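Project report: hand-held gripper build, Vilstead shared workshop
Term project, Plerside

The goal was a gray gripper that one person can hold and close around small objects on a table. We built two over five weeks and named the design Etano. The pads took the most time. The first set slipped on smooth plastic, so we went back to softer ones - the Kurian type, cut by hand. 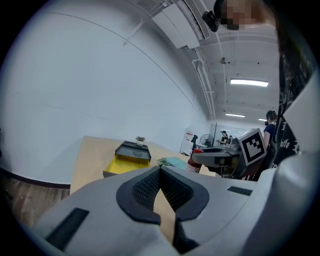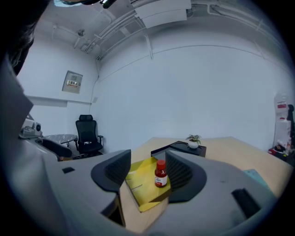

Gripper and red-capped bottle on the workshop table.

Plerside Student Projects, Vol. 8, p. 66

Each test object was tried four times. The bottle was harder than the cloth, mostly from coming in at a bad angle. The housing still needs a lighter back half. We plan to redo it in June.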